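Sorting room: how the baskets work now

The sorting room at the Pralley building reopened in September after the floor was done, and we have taken the chance to change how small donations are handled before they go out to the shop. Most readers will know the old system, which was one long table and a lot of cardboard boxes. The boxes split, the writing on them wore off, and small items went into whichever one was nearest. Last year the room dealt with 3216 small items, and a good part of the time went on sorting things that had already been sorted once.

Ecaterina Dinu has run the room since the spring and asked for plastic baskets instead. They stack when empty, they can be rinsed under the tap, and dust falls through the holes so it doesn't collect at the bottom. We bought 30 of them in several sizes and colours. The cost came out of the money left over from the shelving at Kiseo.

The colours now mean something, so please read this part even if you only come in now and then.

Blue is for anything that has just come in and has not been looked at. Nothing goes from a blue basket straight to the shop. The large blue ones are for mixed bags, which should be tipped out gently, as people do put glasses in with the cutlery.

Red is for things that have been checked and need something doing to them. This might be a wash, a missing screw, a new plug or a price from someone who knows. Put a slip of paper in with the item saying what it needs and the initials of whoever looked at it. A red basket with no slips in it has to be gone through again from the start.

Orange is for finished items, clean and priced. Orange baskets go through to the shop at 11 in the morning and again at 3. If one is only half full, send it anyway.

Small baskets live on the rack and bigger ones stand on the table or under it. Please keep the shelf board on the rack for baskets only. It was filling up with mugs and tape, and then the baskets ended up on the floor by the door. If you take one down to work from it, put it back in the same order, blue on the left, then red, then orange. The order matters most at changeover, when the next person needs to see what has been left for them.

The table top shows every fingerprint and can be scratched, so lift baskets across it and don't slide them. Rostam Tabrizi has left cloths in the drawer. Use a damp one first, then a dry one. Please don't use the cream cleaner from the kitchen, which leaves a dull patch that takes a long time to get out.

Lamps are a separate matter. We get a lot of them and they do not fit in any basket, so they stand on the table until they have been tested. Hamidreza Mohammadi does the electrical testing and comes in twice a month. Until he has put his sticker on the flex, a lamp must not be plugged in, even to see whether it works. Leave the shade on if it is firmly fitted. If you have to take it off, tie a label to it and another to the base, as we have several shades in the cupboard that belong to nothing.

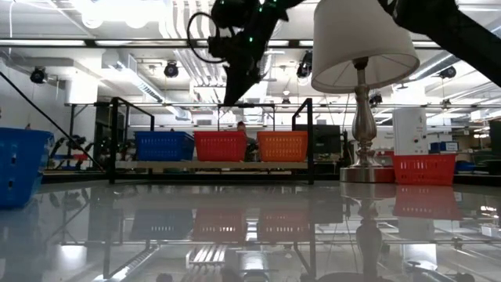
Baskets on and around the rack in the sorting room, with a table lamp alongside.

A few smaller points. The blue boxes at the back of the room are not part of the basket system and should be left where they are. Price stickers are in the top drawer, with the pens. Metal lamp bases and candlesticks should be wiped with a dry cloth only, as polish gets into the joins and goes white.

We are short of people on the first shift, from 8 until the shop opens. It is mostly emptying bags into blue baskets and can be done sitting down. Pouran Moradi keeps the rota and will show new people round. Ring the shop and ask for extension 2657, or leave your name at the till.

We could still do with some clean tea towels, brown luggage labels and small screwdrivers. We cannot take any more cardboard boxes, or lampshades without a lamp. Larger furniture should go to the Sqalli Road store, where Špela Krasniqi can arrange collection if you live on the Jaroneo side of the river.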